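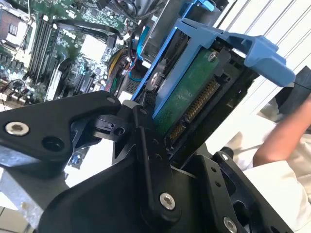
Tuesday, late evening

I finally got to the old desktop today, after walking around it since August and telling myself it would only take five minutes. It is the one we bought secondhand from the shop in Abernathy, and it has all the Vakby pictures on it, plus the tax folders I would rather not think about. I had my coffee, I had the good screwdriver, and I had the whole afternoon, so there was really no getting out of it any longer.

I do like the blue caddies. You squeeze the plastic and the whole drive comes along with it, circuit board and gold pins and all, and for a moment I feel like somebody who knows what she is doing! The cables are another story. There is a flat black one with SATA printed on it that wants to lie across everything, and a thick gray one that arcs over toward the drives, and then all the little colored wires that I am always afraid of pulling loose with my sleeve.

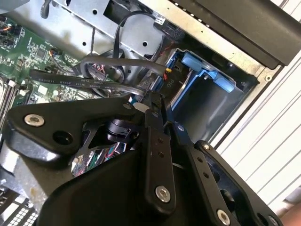 After supper

I made the lentil soup again and ate it standing up, with my list leaning on the salt jar. The old drive is 100 gigabytes, which seemed enormous to me once, and by my last tally there are 503 pictures on it from the Vakby summer alone. I want those in 2 places before the holidays, one copy here and one in the drawer with the Kusus letters. The box from Flesia has the spare drive in it, still taped shut, and I put it by my bed so I can't pretend to forget it. 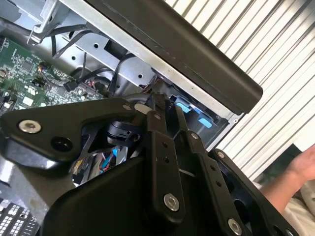
I should also write down which cable goes to which drive, because last time I trusted my memory and spent a whole Sunday being sorry. A bit of masking tape on each one would do it. There's a roll in the kitchen, I think, under the birthday candles, and if not I'll get some when I go out for bread tomorrow.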